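> My Seltik tablet drops from 52 percent to nothing in a minute. Is the battery gone, or is it the April update?

Hello all, and thanks for asking, I went through just the same thing with mine! Let it run flat, charge it overnight while it's switched off — all night, please — and see if the number behaves. Mine still didn't, so I put in a 2000 mAh battery from Wika and I've been happy ever since. 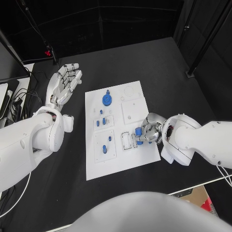 Dorin Bratu
List moderator

Do write back and tell us how you get on.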